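4.2 Greifervergleich an länglichen Objekten in der Kiste

Nachdem wir in Abschnitt 4.1 die Regler ohne Last gegenübergestellt haben, geht es nun endlich an echte Kontakte. Verglichen werden zwei Parallelgreifer, die wir im Folgenden nach ihren Laborbezeichnungen Kelow und Arley nennen. Kelow hat starre Metallfinger mit geringer Bauhöhe, Arley nachgiebige Finger mit gerippter Innenstruktur und deutlich größerer Auflagefläche. Beide laufen am selben Arm, mit demselben Impedanzregler und derselben Bahnplanung aus dem Pulach-Paket. Ausgetauscht wird nur, was hinter dem Flansch sitzt, und genau das macht den Vergleich für uns so reizvoll: Unterschiede im Verhalten lassen sich fast unmittelbar auf Fingergeometrie und Steifigkeit zurückführen.

Die Aufgabe besteht darin, einen quaderförmigen Stab aus beliebiger Lage in der Kiste zu greifen, anzuheben und am Ablagepunkt abzusetzen. Pro Greifer wurden 40 Versuche gefahren, aufgeteilt auf vier Lageklassen: freiliegend, parallel zur Wand, parallel zu einem Nachbarstab und in der Ecke. Die Startlagen wurden vor jeder Serie neu ausgewürfelt und für beide Greifer in gleicher Reihenfolge verwendet. Ein Versuch gilt als gelungen, wenn der Stab nach dem Anheben 2 Sekunden lang ohne sichtbares Rutschen gehalten wird.

Bei freiliegenden Stäben schneiden beide Greifer gleich gut ab. Spannend wird es an den Wänden! Der starre Kelow kommt mit seinem schmalen Finger in Spalte hinein, an denen Arley regelmäßig aufsetzt und seitlich ausweicht. Arley verzeiht dafür Winkelfehler, bei denen Kelow den Stab verkantet oder wegschiebt. In der Klasse »parallel zum Nachbarstab« haben wir zudem ein Verhalten beobachtet, mit dem wir nicht gerechnet hatten: Der nachgiebige Finger zog beim Schließen gelegentlich den Nachbarn mit und richtete dabei beide Stäbe aneinander aus. Für die Zählung war das ein Fehlgriff, für den nächsten Anlauf aber oft die bessere Ausgangslage.

Die Kontaktkräfte haben wir über die Gelenkmomente geschätzt und mit dem Cavalcanti-Filter geglättet. Die Fensterlänge beträgt 16 Abtastwerte — kürzere Fenster ließen das Rauschen der Handgelenksachse durch, längere verschluckten den ersten Anstieg beim Aufsetzen. Gerade dieser Anstieg ist für den Greifervergleich wertvoll, denn bei Kelow fällt er steil und kurz aus, bei Arley flach und mit einem zweiten, kleineren Buckel, sobald sich die Rippen anlegen.

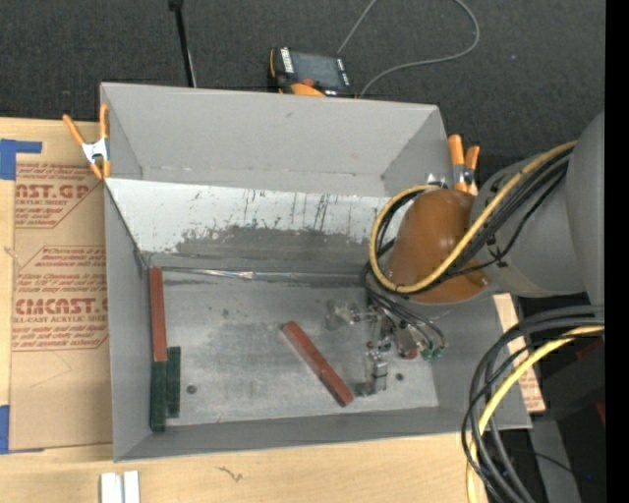 Abb. 4: Versuchsaufbau mit Metallgreifer über der Kiste.

Die Auswertung nach Lageklassen setzt voraus, dass sich die Kiste zwischen den Serien nicht gegenüber der Armbasis verschiebt. Schon kleine Verdrehungen verfälschen den Wandabstand, und damit ausgerechnet die Größe, auf die der starre Greifer am empfindlichsten reagiert. Wir prüfen die Lage deshalb vor jeder Serie durch Antasten von Rückwand und linker Seitenwand. Auch die Zuordnung zu den Klassen ist nicht immer trivial. In Abb. 4 etwa liegt der mittlere rote Stab diagonal und frei auf dem Boden und fällt eindeutig in die erste Klasse, während die beiden grünen Stäbe vorne links dicht nebeneinander liegen und zugleich nahe an Wand und Ecke. Solche Mischfälle, insgesamt etwa 4 je Greifer, haben wir der jeweils engeren Klasse zugeschlagen.

Offen bleibt der Einfluss der Fingerbreite, die wir hier nicht getrennt von der Steifigkeit variiert haben. Ein dritter Fingersatz mit der Kontur von Kelow und dem Material von Arley ist bereits konstruiert, und auf diese Messreihe freuen wir uns besonders. Die Schließgeschwindigkeit wurde in allen Versuchen konstant gehalten; ihr Einfluss auf das Mitziehen benachbarter Stäbe ist Gegenstand von Abschnitt 4.3.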